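Pludalton finally put out the video for "Herkel"

31 March 2024

So I got up at a ridiculous hour to watch a music video premiere, like I was fifteen again. Coffee in hand, blanket over my shoulders, chat scrolling past so fast I couldn't read any of it. Pludalton had been posting tiny clips since February (a shoe, a staircase, somebody's earring) and I'd told everyone I wasn't going to fall for it. I fell for it.

If you've missed the whole thing, "Herkel" is the fourth song on Hotis, their second album, and it's the one people kept shouting for at the shows before it was even released. I was lukewarm on it at first! I liked the demo that went around, the one with the cheap drum machine, and the album version felt a bit too scrubbed. Then I heard it in my car with the windows down and changed my mind by the second chorus.

The video is a little over five minutes, which includes a long stretch at the start with no music at all. Leonor Serrano is sitting on a hotel bed in a yellow raincoat, eating crackers and watching a game show with the sound off. That's the first minute. The chat was losing it. Then the phone rings, she picks it up, and the bass comes in when she says hello. I got goosebumps, I'll admit it, and then I rewound and got them again.

From there she's walking through the hotel and every door opens on another member of the band doing something odd. Hélder Seixas is playing drums in a bathtub. Florêncio Falcão is ironing a shirt that never gets any flatter, and he has such a good face for it, completely miserable, like he's been at it since the eighties. I replayed his bit more than any other. My husband walked past and said "is that man okay" and kept going.

And then Zulmira Bastos turns up as the night clerk! I did not see that coming. I've loved her since Cordeiro, which I watched in two evenings when I had the flu, and she hasn't done much since then apart from that one-off play. She doesn't sing or dance or do anything you'd expect from a guest star in a video. She slides a room key across the desk, looks at Leonor for what feels like forever, and slides it back. There are already people online who think the key is a clue about the next album. The number on the tag is 14 and there are theories about track listings, birthdays, a street address. I think it's a hotel and hotels have room numbers, but I've been wrong about this band before.

Nisreen Darwish directed it, and I have to talk about her for a second. She did the one for their first single too, the one shot in the swimming pool, and she said in an interview back then that she'd never work near water again. So of course the ending of this one is a flooded lobby. Everybody's up to the knees, the suitcases are floating, and the whole band is waltzing (badly!) while the clerk keeps stamping forms. It runs 40 seconds without a cut. I know because a guy in the comments timed it and a second guy argued with him, and then I timed it myself to settle it in my own mind.

My one complaint is the choir. On the record there's that gorgeous swell of voices at the end, and in the video they've pulled it way down so you can hear the water sloshing. I get why somebody wanted that. I missed the choir anyway. There's a fan edit up already with the album audio laid over the last part and I may like it better, please don't tell Nisreen.

Also, the band did a small listening party the night before in that old dance hall by the river, and my cousin went without me. There were 1000 names in the draw for 40 places. I entered with two email addresses and got nothing, she entered once on the bus and got in. She says they played the whole of Hotis start to finish, Leonor stood at the back and mouthed the words, and the snacks were terrible. She brought me back a paper napkin with the hotel logo from the video printed on it. I've put it in a book so it won't get creased and I'm still not speaking to her.

What else? The single version has a new B-side, a slow thing with only piano and Florêncio humming, and I've had it on while cleaning the kitchen. It's pretty. It doesn't really go anywhere, though maybe it's one of those that sneaks up on you. The vinyl is green and I have ordered it even though my record player has been making a grinding noise since Christmas.

I'm trying to get tickets for the fall dates too. Last tour I was so far to the side that I spent the night looking at Hélder's left elbow. It's a very hardworking elbow. This time I'm getting up early again and sitting there with two browsers open, and if anybody has tricks for the presale, leave them in the comments, I'm begging. 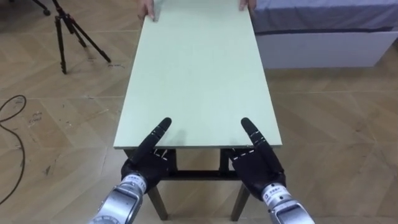 Hands on the far edge, mint-green top.

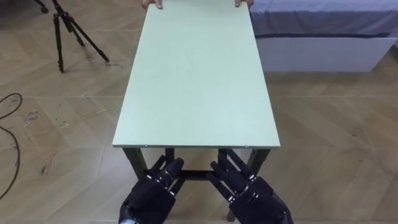 A few of you have written to me with the same thing, so: is Zulmira Bastos singing on the album version of "Herkel"?

The low voice in the last chorus belongs to Leonor, recorded twice and layered. Zulmira is only in the video, and she isn't in the album credits anywhere. I went through the whole booklet to check, including the thank-yous, where they've thanked a dentist.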